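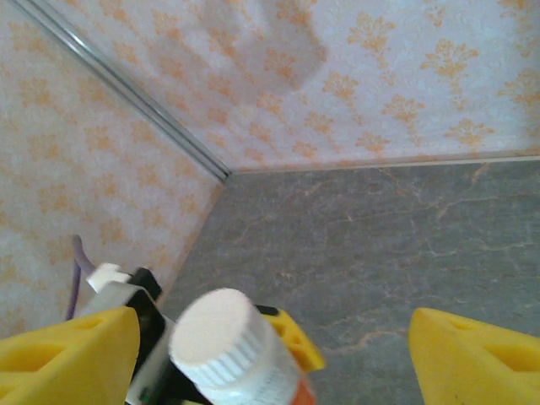
Pasero opened its training floor to visitors for one afternoon in October, and I took the early slot. The company collects examples for a learning system: people guide robot arms through small jobs, the arms record everything, and the recordings go to the group that trains the software. Rhonda Leclerc, who runs the collection side, took us around. I had expected bare metal. Instead the walls of the work area are papered in a pale print with orange flourishes, over a gray floor with a marble pattern. She said they change the paper between projects so the system doesn't learn to depend on one background. The bottle work was the part I liked best. A small white bottle with a ridged screw cap is a harder thing to handle than I would have guessed.

Each job gets 600 recorded runs before anyone tries training on it. The bottle job is getting 3000. Bad runs are kept too, but they go in a separate folder with a note on what went wrong. Leclerc was firm on the notes. An operator who fumbles and recovers has made a useful run, she told us, and one who fumbles and starts over has made two poor ones.

We use cookies to improve your experience on this site. By continuing to browse you accept our cookie policy. Accept | Manage settings

The second stop was the two-arm station. 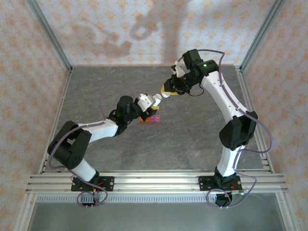

Two arms at work over the toy blocks.

Tanner Gosselin was running the station and let visitors have a try. My first attempt took 31 seconds and I put the block down in the wrong spot. The delay is small but you feel it – I kept overshooting. He told me new operators need 80 practice runs before their recordings count, and I believe it.

I asked whether the cables ever get in the way. He said they do, and that he checks them at the start of each shift. Coffee was in the front office afterward, and the next tour group was already signing in when I left.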